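Naseri Shelf-Tidying Kit
Build page and parts notes

The Naseri is a kit for teaching a robot you already own to put shoes away. It will not cook, and it has no opinions on your shoes. You get the shelf mounts, the wrist camera bracket, a cable set and the Komside software on a stick.

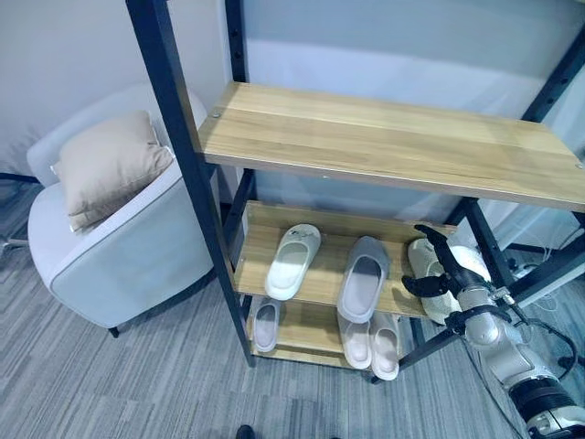
Slippers are the recommended starting load. They have no laces, they forgive a clumsy grip, and dropping one costs you only pride. Begin on the middle shelf at the right-hand end, where the gripper has hold of the cream one, and leave the bottom shelf until your arm has learnt some manners. Allow 20 goes per slipper before you start swearing at the settings.

Fitting the wrist camera takes 9 bolts and a short temper. Point it past the housing towards the fingers. You will see a lot of housing regardless.
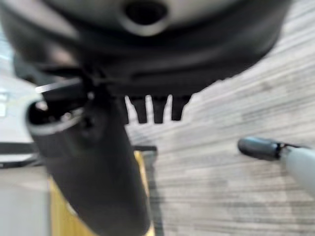
Wrist camera view, with carpet beyond.

Focus is fixed. Anything very close goes soft, and the software has been told to put up with it.

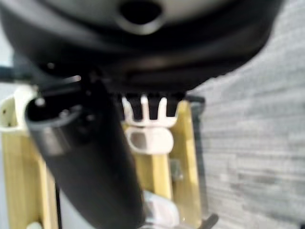
Kerngate Shared Workshop, Home Robots Bench

Check the wrist view against wood as well as carpet. Pale boards with a dark edge strip give the software a decent line to follow. Plain carpet gives it stripes, and it will chase those until Saturday if you let it.

Cable set: 2 long, one short, all of them keen to knot.
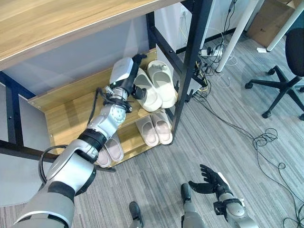

Page last changed: December

Under a desk is a fair spot for the rack, provided the elbow has room. Set the reach limit to 23 in the Komside menu before trying the upper shelf. Spare mounts come from Wernholm, in black only.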